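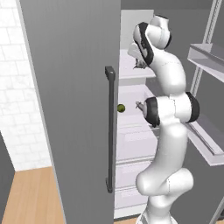 A computer picture of a robot arm reaching into an open fridge. The small green thing is near one of its grippers.

Practice Fridges: How a Home-Built Robot Learns Indoors

Charoen Rojanasak is building a robot arm in the shared workshop at Sodstead. He calls it Skuso. One day he would like it to put the groceries away.

Before Skuso goes near a real kitchen, it practises in a simulation. A simulation is a pretend world inside a computer, a bit like a video game. The arm, the fridge and the floor are all made of shapes and numbers. If the arm bumps a shelf, no jars get broken and there is nothing to mop up.

What is in an arm?
A robot arm is made of stiff parts called links, joined by parts that turn, called joints. Your own arm works in a similar way. Your shoulder, elbow and wrist are joints, and the bones between them are like links. Skuso will have 7 joints, each with its own motor.

At the end of an arm there is often a gripper. It does the job of a hand – it closes on things and lets them go.

Why are fridges tricky?
Fridges have doors that swing out, shelves that get in the way and drawers that slide. The arm has to bend around all of these. A person does this without thinking. A robot needs a plan for every joint, and the plan is called a path.

Small round things are hard too. They can roll when they are touched, and a gripper that squeezes too much could squash a grape.

From the computer to the bench
Charoen started in April. He tried 19 paths in the simulation and kept the best four. Next he will test those on the workshop bench, very slowly, with a cardboard box in place of the fridge. A grown-up always stands beside the red stop button.

Try it yourself
Put a mandarin at the back of an open box. Keep your wrist stiff and try to get it out without touching the sides. Now try again with your wrist loose. Which way was easier?

Words to know
Link: a stiff part of a robot arm
Joint: a part that bends or turns
Gripper: the part that holds things
Path: the plan for how an arm moves
Simulation: a pretend world in a computer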